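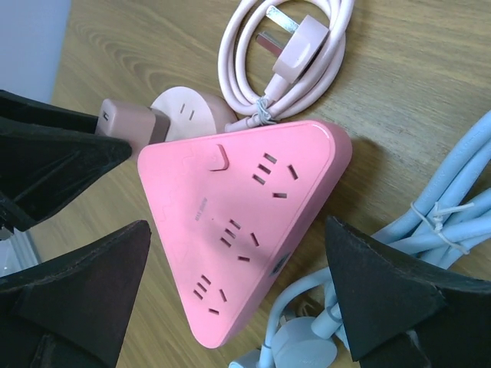 Can one power strip be plugged into another?
It's best not to. Every strip should go straight into its own wall outlet, and if the cord won't reach, a strip with a longer cord is the better buy.

Welcome to the cords and plugs page of our desk gallery, which Mariama Osei and I have been meaning to put together since May - and now there are 27 pages in the whole gallery, so I suppose we got a little carried away! This one is for everybody who likes a bit of color on the desk and doesn't mind if the power strip shows.

Pink, three-cornered and soft at the corners, with its outlets in a slanting line and a little switch in the same pink. I do love a switch that matches, and I've gone on about it to poor Yaa Nartey more than once.
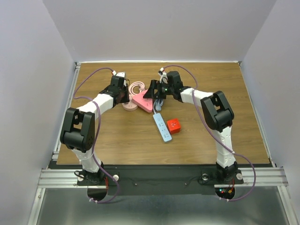

What is the best way to put away a long cord?
Coil it in wide, easy loops and hold it with a soft fabric tie. Tight bends near the plug wear a cord out early, so leave that end a little slack.

Pink and light blue together on the wood tabletop, cords and all. I've always thought those two colors get along nicely, and so has Mariama (who would paint the whole house light blue if we let her).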